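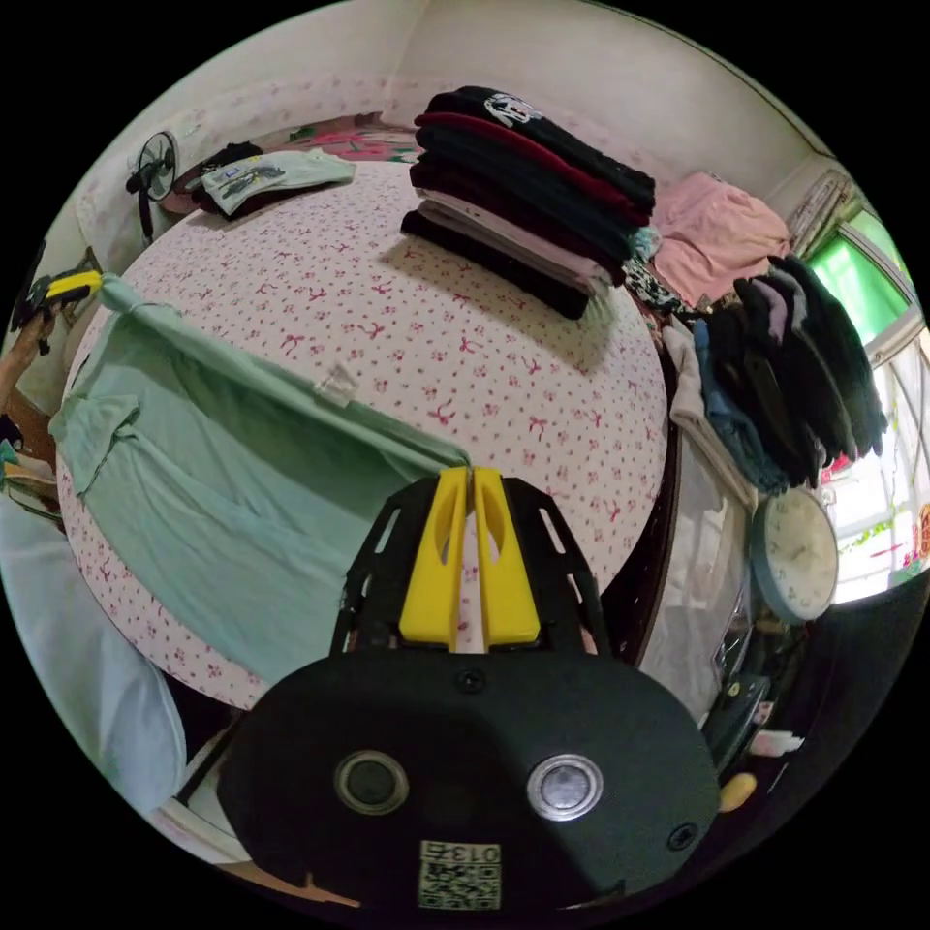 Laundry day, bed by the wall, stack in progress.

Perach Folding Notes
README, last touched Dec 8, 2025

What you get
Notes on folding clothes on a bed, kept by Yamuna Menon and Sharada Murthy through November. There are 80 entries, one per garment, in a plain text file of 1652 lines. Most of the extra lines are Sharada's opinions on sleeves.

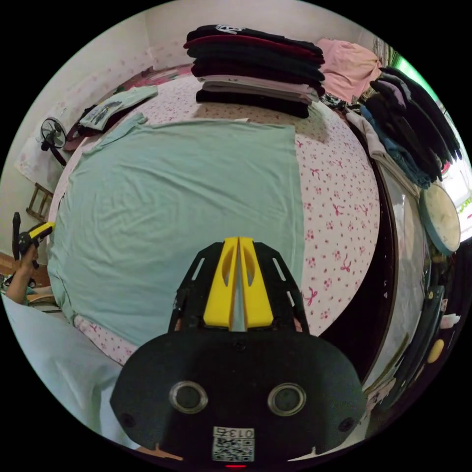
Shirts get their own section, and it is too long. Both of us were taught to fold them at home, by different mothers, and the two methods have never made peace. We settled on laying everything flat first and arguing second. The mint-green one smoothed out on the left half of the bed still has its light creases, and the notes let those pass. Ironing is out of scope and will stay there.

Fields
garment: what it is, or our best guess
color: Yamuna's word wins
method: flat, thirds, roll, gave up
stack: which pile it went to
remarks: see sleeves, above

Known problems
"Mint," "sage" and "pale green" are used for the same color in 8 entries. Pile names drift too. Anything marked "later" was a pile of its own by the end of the month.

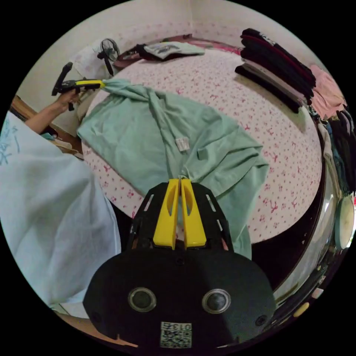

Care labels are recorded only when we could read them without squinting, and the field is blank for most of the set. Five entries have no method at all. Those are fitted sheets, and we would rather not discuss them.

Changes
Merged the "tops" and "shirts" piles. Split them again.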